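From: Orsolya Vass
To: Trurkach workshop list
Date: Friday, May 4, 2018
Subject: Re: White table, cover or repaint?

Attila Kelemen wrote:
> I could get to the white table next week. Do you want it
> scrubbed, or should I put a new top surface on it? Also, are
> the outlines still needed? I can hardly see them anymore.

Attila, please scrub it first. We had it redone in February and I don't want to pay for that again this year. Most of the marks are small and I think a damp cloth and some dish soap will take care of them. If a stain won't lift, leave it.

The outline is very faint now, as you say. It's the big one with the rounded corners.

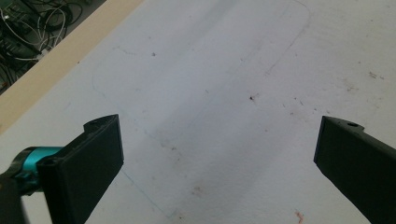 1. Outlines

Keep the big one. Go over the line in pencil before you wash anything near it, or we will have to measure it all again. Please don't use marker, it shows through whatever we put on top.

2. Supplies

There are 3 clean cloths in the Drosine box by the sink. If you need more, buy them at Kovács and send me the receipt.

3. Time

I have the room until 8 on Tuesday. After that the Plirnel people need it, so the table should be clear by then.

Orsolya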